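Print this page | E-mail this page

Bench notebook – Monday, nightstand, soft fingers vs. the old ones

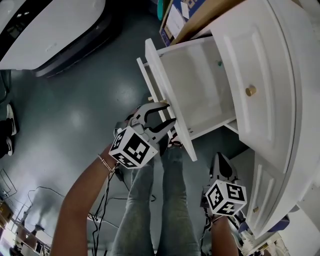
Left gripper on the rim of the upper drawer, right one waiting its turn.

Started at 9:40, which for me is practically dawn. Coffee from the machine by the stairs, so no comment on that.

The plan was to finish the comparison I keep promising everybody: the Kernano fingers against the Trillside fingers, both on the hand-held pair, same tags, same piece of furniture, same pair of hands (mine). I did the kitchen stuff last week and wrote that up already, so go back a few pages if you want the mugs and the ladle. Today was drawers only. Drawers are where I think the two sets really come apart, and I wanted a whole session with nothing else in it.

Set A is Kernano, the stiffer ones. Set B is Trillside, the softer ones with the deeper pad. I'm going to call them A and B from here on, since I keep mixing up the names when I write fast.

Before anything else I checked the tag cubes. The left cube had worked itself a hair loose again at the mount. You can't see it, you can only feel it, a tiny click when you roll your wrist. Snugged it down and put a paint mark across the screw so next time I'll know at a glance. If anybody else picks up the left unit, PLEASE look at the paint mark first. I lost most of a morning to that click in the spring and I'm still a little sore over it.

Recorded 155 pulls in total, where a pull means from closed to wherever I decided to stop. I did 30 warm-ups with A and 30 with B before I let myself count any of them, so those are in a separate folder and please don't fold them into the numbers. The warm-ups are ugly. My hands need that long to stop thinking about themselves.

OK, set A. Going in by the knob is easy, almost boring. Brass knob, round, decent size, the fingers close on it and you pull and the drawer comes. What I don't like is what happens when I pull a bit off axis. The stiff fingers don't give, so the whole twist goes into the knob, and I felt it start to turn under me a few times. On a real arm I would expect that to look like a nice steady grasp right up until the screw backs out. I tightened the knob twice during the session with my fingers, no tool.

Going in by the rim is a different story. With the drawer partway out you can drop one finger inside and leave one outside and just take hold of the edge. Set A is great at this! Thin wall, stiff finger, no mush, and you can push and pull without letting go in between. I did the second half of the A block almost entirely like that because it felt so good, which is bad science, so I went back and evened it out after lunch.

Set B by the knob: better than I expected. The pad wraps a little and the off-axis thing mostly goes away. I could be pretty sloppy with my elbow and still get a straight pull. The price is that letting go is slower. The pad kind of clings, and twice I nudged the drawer shut again by a finger's width while I was trying to back off. That shows up in the tracks as a funny little hook at the end, and if you're looking through the data and wondering what the hook is, it's me peeling off.

Set B by the rim: meh. The pad bulges into the drawer and rubs on the inside wall. You still get the drawer where you want it, it just takes more squeeze, and my left hand was tired well before my right was. I also can't feel the edge. With A I know exactly when I've got the rim between the fingers. With B I have to look.

So for drawers with a thin wall I'm on team A, and for knobs I'm on team B, and I realize that is an annoying thing to write down when somebody has to place an order.

Tag tracking, since that's the part Hortensia is going to ask me for first. The head view looks pretty much straight down when I lean in over the drawer, and from there I get the top and a side of the left cube without trying. The right one is easier than I feared too, as long as I keep it low and let it point up. Where it goes bad is when I bring my left forearm across. Then the arm is between my head and the tag and we just have to wait it out. I wrote down up to 2 dropouts on the bad pulls and none on the good ones, but that's from the little live window and not from the real log, so treat it as a mood.

The floor shine bothered me at first. There's a lot of overhead light coming back up off it, and I was convinced it was going to wash out the black squares. I tried it with one bank of lights off for a few pulls and couldn't tell any difference in the live window, so I turned them back on, because I like seeing what I'm doing. Somebody should look at the log for that stretch anyway. I put a marker in it called LIGHTS and then, a while later, another one called LIGHTS BACK.

Cables. I have the same complaint as always. The one off the left gripper hangs down past my arm, and when I reach I can feel its weight tugging at the back of the handle. It isn't much, but it's always in the same direction, and I'd bet money it's in the data. I tried looping it over my shoulder, which was worse. I tried tucking it into my sleeve, and I got a cold cable and nothing else for my trouble. What I would love is a light clip at the wrist with some slack on the gripper side of it. I sketched one on the back of this page. It's not a good sketch.

I got the idea in the afternoon to leave something in the drawer so there'd be a reason to open it. I used the little green thing that lives in the parts tray and set it toward the back. Then I could do open, look, close as one motion and it felt a lot more natural, less like a gym exercise. Speed went up by itself. I think we should do this with everything from now on and I feel silly for not starting that way. It also gives the policy people something to aim at later when they want a reach inside. I did try a few reaches inside with B and the gripper body wants more room than the drawer gives it when it's only partway open, so either pull it all the way out or come in with the fingers tipped down.

Called Hortensia Iturra at 2:15 to ask whether she wanted the lower knob included, the small one. She said yes, she said obviously yes, and did I not read the sheet. I had not read the sheet. So there's a block of right-hand pulls low down at the end that I did sitting practically on my heels, and my knees would like that noted. The small knob is a lot harder for B. The pad closes around it and then past it, and you end up pinching the stem. Set A just grabs it. One more point for A, I guess!

We also talked about how this goes over to the Bramby arm. She wants the same fingers on the arm that we use by hand, no adapters, no "close enough" version, and I agree, but the Bramby wrist plate has the other bolt pattern and I don't think the B fingers will clear it. I'll measure it before I say anything louder. The Te Moana controller should take either set the same way, it only cares about the opening width, and we have that from the hand units already.

Things I still want to do:
- same session with the drawer loaded, something with real weight in it
- B fingers with the pad trimmed down (I've got one spare pair I don't mind ruining)
- wrist clip for the cable, ask whoever has the printer next
- have somebody with smaller hands do a full block, mine might be flattering A
- read the sheet

Data is copied over and the second copy is running while I write this. Folder names have A or B in front and then knob, rim or low. Warm-ups are under W. There's one file with no letter at all, that was me forgetting, and going by the feel of the timing I'm pretty sure it's an A rim, but I left it alone so somebody can check the view and name it properly.

Swapping the pads back to A before I go, so if you pick these up in the morning that's what's on there. Left unit, paint mark, you know the drill.

Contact the lab | Copyright, all rights reserved | Back to top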